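Kenneth Moffat sold 600 pairs of children's jeans from his shop Omelent last November, and most of them had an elastic waist. Parents ask for it first, he says. The print comes second - a basketball player with the number 10, for instance.
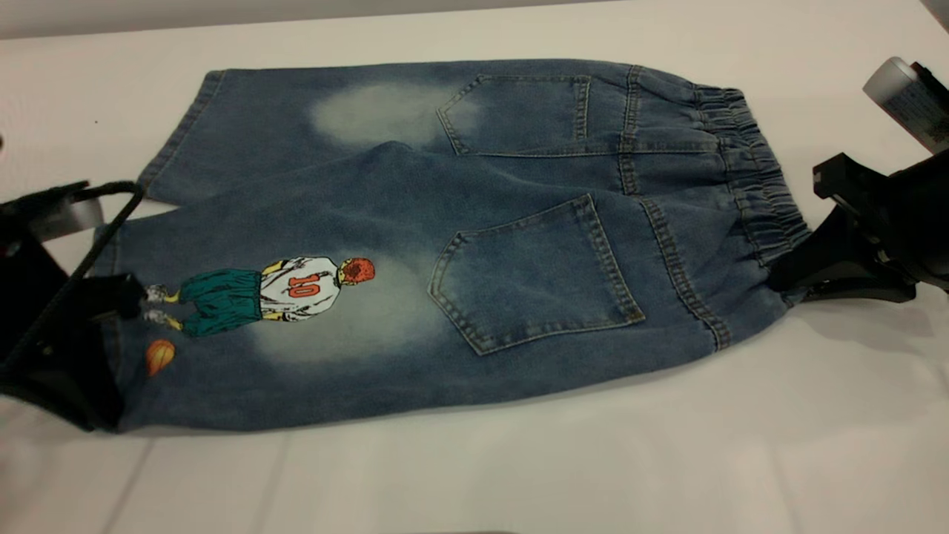
How should printed jeans be folded?
Lay them flat, put one leg over the other, and keep any iron away from the print.

Moffat keeps 2 pairs of each size on the shelf. The rest wait in the back room, folded the same way.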